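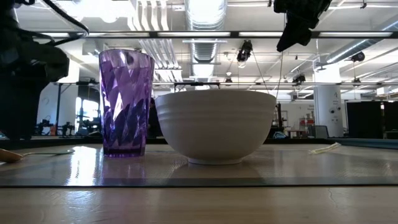
Fig. 16. Plastic tumbler, white ceramic bowl and spoon with light-coloured handle.

6 Preparing and loading tableware

This section applies to the Emala and Emala Dalia dishwashers. Where the two models differ, the difference is stated in the step concerned. Installation, water connection and electrical connection are covered in section 3 and must be completed first.

6.1 Before first use

1. Remove the transport blocks from the upper and lower baskets. The blocks are grey on the Emala and orange on the Emala Dalia.
2. Check that both spray arms turn freely by hand.
3. Check that the filter assembly is seated and locked (see 6.6).
4. Set the water hardness (see 6.2).
5. Fill the salt container (see 6.3).
6. Fill the rinse aid dispenser (see 6.4).
7. Run the Intensive programme once with the baskets empty and a normal dose of detergent.

Note: Each appliance is tested with water at the factory. Small amounts of water in the sump or on the inside of the door on delivery do not indicate a fault.

6.2 Setting the water hardness

The softener is set at the factory to level H4. Ask the water supplier for the local hardness value, or use the test strip supplied in the document pouch.

1. Switch the appliance on with the door closed.
2. Hold down the Start key until the display shows H and a digit.
3. Press the Programme key repeatedly until the required level is shown. After H7 the display returns to H0.
4. Press Start to store the setting.

Level H0 switches the softener off. At this level no salt is needed and the salt indicator stays unlit.

If the household has its own central softener, set the level according to the hardness measured at the kitchen tap after the softener. Readings taken at the street main are of no use in this case.

If no key is pressed for one minute, the display goes out and the previous level is kept.

6.3 Filling the salt container

CAUTION
Use only coarse dishwasher salt. Table salt, sea salt and de-icing salt contain insoluble matter that blocks the softener. Never put detergent in the salt container. Damage caused in this way is not covered by the guarantee.

1. Take out the lower basket.
2. Unscrew the cap of the salt container anticlockwise.
3. At the first filling only, pour in water until the container is full.
4. Fit the funnel and pour in salt. Water will overflow as the salt goes in.
5. Remove the funnel. Clean any grains from the thread and seal.
6. Screw the cap on firmly, taking care not to cross the thread.
7. Refit the basket and start a programme at once. Salt solution left standing in the tub can cause pitting in stainless steel.

When topping up, do not add water. The salt indicator may stay lit for several programmes after topping up, depending on grain size.

6.4 Filling the rinse aid dispenser

1. Open the door fully.
2. Lift the tab on the dispenser lid.
3. Pour in rinse aid as far as the MAX line. The dispenser holds 100 ml.
4. Wipe up any spillage with a dry cloth. Spilt rinse aid causes foaming in the next programme.
5. Press the lid down until it clicks.

The dose can be set from r1 to r6. Raise it by one level if water marks remain on glasses. Lower it by one level if there are streaks or a bluish film. Run two programmes before changing the level again.

Combination tablets contain both salt substitute and rinse aid. If these are used, set the dose to r1. Above hardness level H4, salt must be added in addition to the tablets.

6.5 Checking whether items are suitable

Look for a dishwasher-safe mark on the base of each item. If there is no mark, use the list below.

Ceramic and porcelain
Glazed ware is normally suitable. Decoration applied over the glaze can fade. Unglazed foot rings hold water and may still be damp at the end of the programme; turn the piece over on a cloth after unloading.

Plastic
Place in the upper basket only. Use programmes up to Normal unless the manufacturer of the item states that it withstands higher temperatures. The Intensive programme reaches 69 °C, and thin-walled plastic may lose its shape. Plastic takes longer to dry than ceramic or glass because it holds less heat.

Glass
Place in the upper basket, clear of neighbouring pieces. Lead crystal and antique glass are not suitable.

Wood
Not suitable. This applies equally to items made partly of wood, such as cutlery with wooden handles and knives with riveted wooden scales. Repeated washing swells the wood and loosens the joint. Wash these by hand and dry them straight away.

Aluminium
Not recommended. Aluminium turns dull grey and may mark other items in the load.

Silver
Suitable if kept apart from stainless steel. Contact between the two metals causes staining.

Copper, brass, pewter and iron
Not suitable.

Glued items
Not suitable unless the adhesive is stated to be heat-resistant.

WARNING
Do not wash items carrying solvent, paint, wax, machine oil or ash. Solvent vapour in the tub presents a risk of explosion.

6.6 Loading the lower basket

1. Scrape off solid food. Rinsing under the tap is not needed, and with the Auto programme it can give a false reading at the turbidity sensor.
2. Remove labels, cocktail sticks, bones and paper napkins. Paper breaks up and collects in the fine filter.
3. Place plates upright between the prongs, facing the centre.
4. Place large pans and serving bowls at the sides, open end down and slightly tilted.
5. Lay down the folding prongs if more room is needed for pans. Pull each row upwards before folding.
6. Put cutlery in the cutlery basket with handles down. Sharp knives and skewers go in point down.
7. Turn the lower spray arm by hand. Nothing may touch it.

To check the filter, turn the filter assembly anticlockwise and lift it out. Rinse the two parts under running water with a soft brush. Refit the coarse filter in the fine filter, set both in the sump and turn clockwise until the arrows line up.

CAUTION
Never run the appliance without the filter assembly. Loose particles will reach the circulation pump.

6.7 Loading the upper basket

1. Place cups, tumblers and small bowls with the opening facing down.
2. Set deep bowls at a slant so that water drains from the base. A deep bowl laid flat will hold water in the foot ring.
3. Leave a gap between pieces. Spray must reach all sides.
4. Wedge light plastic items between heavier ones or under the retaining clip. A tumbler that tips over fills with water and can block the arm.
5. Lean stemmed glasses against the rail.
6. Turn the upper spray arm by hand.

Adjusting the height

Emala: pull the basket out, open the stops at the ends of the rails, lift the basket off and refit it on the other pair of rollers. Close the stops.

Emala Dalia: to raise the basket, lift it by both sides until it engages. To lower it, press both side levers and let the basket down evenly. The basket can be adjusted when loaded, but both sides must be at the same height before it is pushed in.

6.8 Adding detergent

1. Press the catch to open the detergent compartment. If it is already open from the last programme, check that it is dry.
2. Add powder, gel or one tablet. Lay tablets flat.
3. For heavy soiling with powder, put a further small quantity on the inside of the door.
4. Slide the lid across and press until it clicks.

Check that no tall plate or tray in the lower basket prevents the lid from opening. Undissolved detergent in the compartment at the end of a programme is usually due to this.

WARNING
Dishwasher detergent is corrosive. Keep it away from children. If it reaches the eyes, rinse with plenty of water and seek medical advice.

6.9 Unloading

1. Wait until the display shows End.
2. Open the door slightly and leave the load to cool. Hot glass and ceramic are easily chipped.
3. Empty the lower basket first. Drops from the upper basket then cannot fall on dry items.
4. Empty the upper basket. Tip any water out of recessed bases into the tub.
5. Leave the door ajar if the appliance will not be used again that day.

The Emala Dalia opens its own door at the end of the drying phase if door release is switched on. Do not hold the door shut while it is being released. Furniture above the appliance must have the vapour strip fitted as shown in section 3.

6.10 Faults connected with loading

White film on glasses: salt container empty, hardness level too low, or salt cap loose.

Cloudiness that cannot be wiped off: glass corrosion. This is permanent. Use a lower temperature and a glass-care detergent.

Food left inside cups and bowls: items overlapping, or opening not facing down.

Rattling: an item is striking a spray arm. Interrupt the programme, open the door slowly and move the item.

Red or orange tint on plastic: colouring from tomato or carrot. It fades over several programmes and is harmless.

Rust spots on cutlery: usually transferred from another item in the load. Remove any rusting item.

6.11 Spare parts for this section

Heitmann supplies the parts below. Quote the serial number from the edge of the door when ordering.

Cutlery basket, lower
Filter assembly, complete
Salt funnel
Rail stop, upper basket (Emala only), sold in pairs
Side lever, upper basket (Emala Dalia only), left or right

Section revised Saturday, March 13, 2021. Technical editor: Mieke Leemans, Bukport.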